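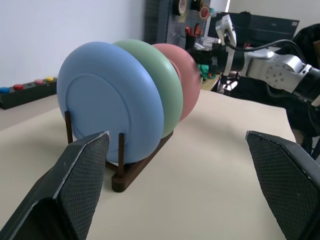 Firouzeh Hassanpour had been in the apartment on Ostlow Street for eleven days when her brother-in-law came to help her sort the kitchen. He brought bread and a roll of tape. She told him she was not moving again, so he could put the tape back in the car.

"It's for the boxes you're giving away," Bahman said.

"I'm not giving any away."

He took his coat off and hung it on the door handle. The boxes were stacked in the hall, most of them still shut. She had opened the ones marked KITCHEN and one marked PAPERS, which had turned out to hold saucepans.

The plates were the first thing she had put out. There was a blue one, a green one and a pink one, and they stood in the wooden rack on the table where she could see them from the chair. Bahman looked at them while the kettle heated.

"Weren't there more of these?"

"There was a yellow. It broke in Pilbridge."

"Who broke it?"

"You did," she said. "At the New Year. You were carrying it with the rice spoon on top and you were telling Shao about your car."

He remembered the car. It had cost him 400 to buy and 508 to have towed home from Flarkusside, and he had told that story to anyone who would sit still. He did not remember the plate. He said he was sorry, and she said it had been nine years and she had only mentioned it because he asked.

They drank the tea standing up. Then he unpacked the glasses and she told him which shelf. She wanted the small ones low down. He put them low down. He asked where the big pot should go and she said she didn't know, she had never had a kitchen without a pantry before, and for a minute neither of them said anything. Her sister would have known. Her sister had arranged all three of Firouzeh's kitchens, usually while Firouzeh was at work, and Firouzeh would come home and not be able to find the salt.

"Under the sink," Bahman said.

"It'll get damp."

"On top of the cupboard, then."

"I can't reach the top of the cupboard."

He put the pot on the floor by the stove and they went on to the next box.

At noon they ate the bread with some cheese. She took the plates from the rack, one for him, one for her and one for the bread. He got the blue. He held it with both hands all the way to his chair, and she saw him do it and looked out of the window.
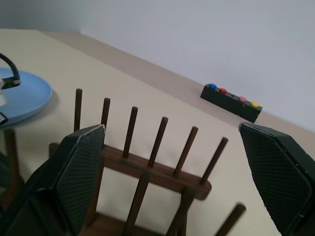
The rack without its plates.

"That's a good rack," he said. "Did she give you that?"

"No. I bought it myself. It was in a store by the bus station in Ostlow, when we first came. She said it was a waste of money, one towel would do the same job."

"She said that about everything I bought too."

"She was right about the car."

"She was," Bahman said.

He cut more bread. She asked if he was sleeping, and he said he was sleeping fine, and then he said he'd been leaving the radio on. She said that was allowed. He asked whether she had met anyone in the building. She had met a man on the stairs who lived in 104 and wanted to know if she had a cat. She'd said no and he had seemed let down.

When they had finished she washed up and he dried. He did the blue one last and set it in the rack between two of the pegs, and let go of it slowly. Then he picked up the tape from the counter, turned it over a few times and put it in his coat pocket.

"I could look for a yellow," he said. "They must still make them."

"Where would you look?"

"I don't know. Pilbridge."

"It's two hours to Pilbridge."

"I've got nothing on in the morning," he said.

She dried her hands. The big pot was still on the floor by the stove, and she moved it a little with her foot so that the oven door would open.

"Come by here first," she said. "I'll go with you."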